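Packing glasses for a move, quick version

Doing this between boxes so sorry for typos. We go from Prekcombe to the new place in 11 days and I've done the kitchen twice now (long story).

What you need: small boxes, strong tape, wrap, a marker. Small boxes!! Big ones get too heavy and the bottom goes.

1. Tape the bottom seam twice, then once across.
2. Crumple paper in the base, 5 or 6 sheets. Press down — should spring back a bit.
3. Stuff the glass first, then roll it corner to corner. Tuck the ends in.
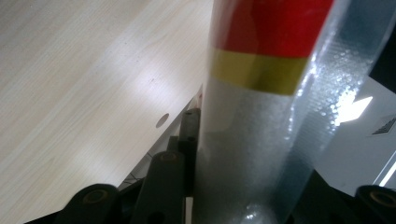 4. Stand glasses upright, rim down. Never on thier side. Stems get an extra layer.
5. Heavy stuff at the bottom, wine glasses on top. Fill every gap. Socks work fine.
6. Shake test. Gently. Hear a clink, open it back up.

Label the side, not the lid, you can't read lids in a stack. Room + FRAGILE + arrow.

Allow 15 minutes a box. Elsa Vuorinen asked about plates — same thing but on edge, like records. Will do a seperate page for those.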